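Home | Products | Clinics | Orders | Contact

Sexual Health Supplies

Nernitar Self-Collection Kit, 14-pack

Tue 23 March - posted by Brerow Clinic Supply

The Nernitar kit is a self-collection swab set for chlamydia and gonorrhoea testing, packed for clinics, campus health services and outreach programs. Each carton holds 14 individually sealed kits. A kit contains one flocked swab, one transport tube with 81 mm overall height, a label, a return bag and a printed instruction card.

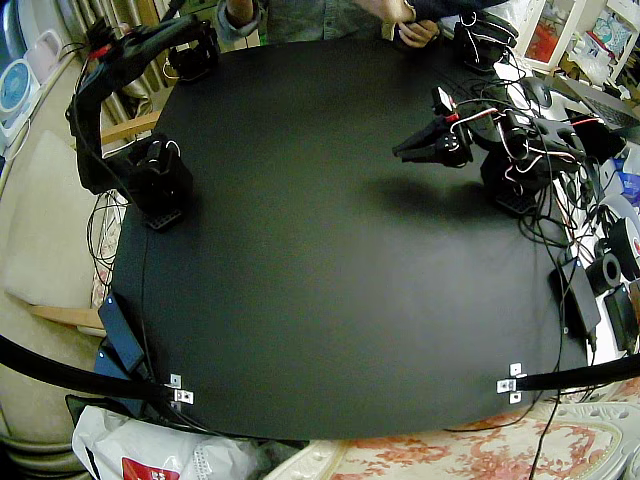 Photo: Sundqvist

The tube is supplied pre-filled with transport medium. The swab shaft has a moulded break point and fits the tube with the cap closed. Tubes stand in the Mavon 100-place rack, ordered separately.

Store cartons between 2 and 30 degrees, out of direct sunlight. Do not freeze. The expiry date is printed on the carton and on each return bag. Labels accept ballpoint or thermal print - gel ink may smear.

The instruction card is plain-language and colour coded by sample site. Translated cards can be added to an order at no charge. Pre-paid return envelopes are not included.
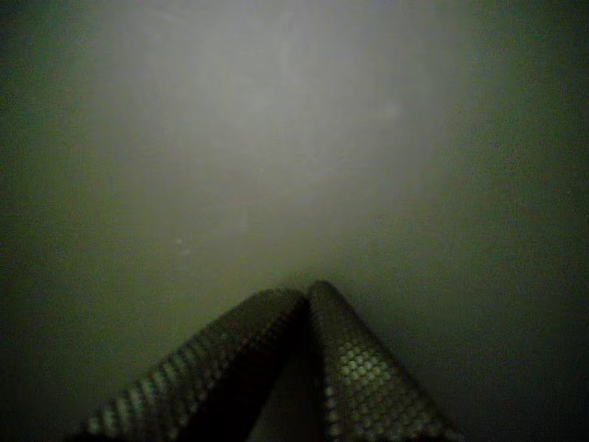
Can the same kit be used for throat and rectal samples?
Each kit covers one site only. Order a separate kit for every site to be tested, and check that your laboratory accepts that sample type.

Carton price is $85, with freight calculated at checkout. Orders placed before the end of April ship from current stock. The kit does not test for HIV or syphilis, as both require a blood sample - see the catalogue for dried blood spot cards.

Filed under: Testing and Screening, Clinic Consumables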